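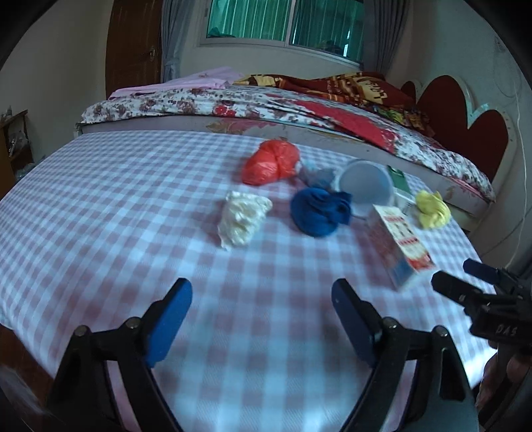
Frequently Asked Questions: Bringing Family to Join You

The Stondau Newcomer Desk answers these most weeks, usually more than once and often to the same person. We are not a law firm. We have a lawyer, Sarahí Arellano, who comes in on Saturday mornings and would like everyone to read this page first.

Who counts as family?

For the purposes of most applications, your husband or wife and your unmarried children who are still minors. Parents sometimes. Brothers and sisters, rarely. Cousins, however beloved, no. The government's idea of a family was apparently worked out by someone who never had to feed one.

I was granted asylum. Is there a deadline to apply for my family?

There is, and it starts on the date of your decision. The clock does not care when the letter reached you, or that it went to your old apartment first. Bring us the decision letter and we'll work out the date with you. If you think it has already passed, come in anyway. Late applications sometimes go through when there's a good reason on paper.

My marriage certificate was lost. Now what?

Very common. Offices burn down, and people leaving in the night don't always stop at the filing cabinet. You can usually submit other evidence: photos, letters, religious records, sworn statements from people who were at the wedding. Statements should say how the person knows you and what they saw. "They are definitely married" is a nice thing to say about a couple but won't get you far.

Do documents have to be translated?

Yes, all of them, completely, including the stamps. The translator signs a statement saying they are competent in both languages. It shouldn't be you or the relative you're applying for. Maarja Strazds keeps our translator list and will tell you who is quick and who is merely cheerful on the phone.

How long does it take?

Longer than you were told by your neighbor. We had one family wait around 7 months and another wait 5 years, with files that looked much the same to us. Posted processing times are an average of people who are not you.

Can I call to check on my case?

You can. You'll be told it is pending. Checking online gives the same answer with less music. If your case is outside the posted time, we can help you send a written inquiry, and those do get an answer, eventually, in the form of a letter saying it is pending.

My son turns 21 soon. Does he lose his place?

Possibly not. In some categories a child's age is locked in on the day you file, and in others there's a calculation that Sarahí does on the back of an envelope and then does again properly. Tell us his birthday when you make the appointment. Please don't save it for the end of the meeting.

Someone offered to speed things up for a fee.

We're sure they did. There are official expedite requests for real emergencies, and they go through the agency, not through a man who knows a man. Keep any receipt or message you were given and show it to us.

I've moved. Do I need to tell anyone?

Yes, and telling the post office doesn't count. Immigration has its own change of address form. If you have a case in court, the court has a different one. They do not talk to each other, so fill out both.

Where are you, exactly?

Upstairs at the Prastero Building, corner of Allen Street and Urio Avenue. The buzzer marked 5 is ours. The buzzer marked 7 is a dentist who has been very patient. We're closed for part of July, and the dates go on the door.

What does it cost?

Our help is free. Government filing fees are separate, and some forms have none. Ask before you pay anybody anything.

Can I bring my kids to the appointment?

Of course. There's a box of toys and one puzzle, which is missing a piece of sky.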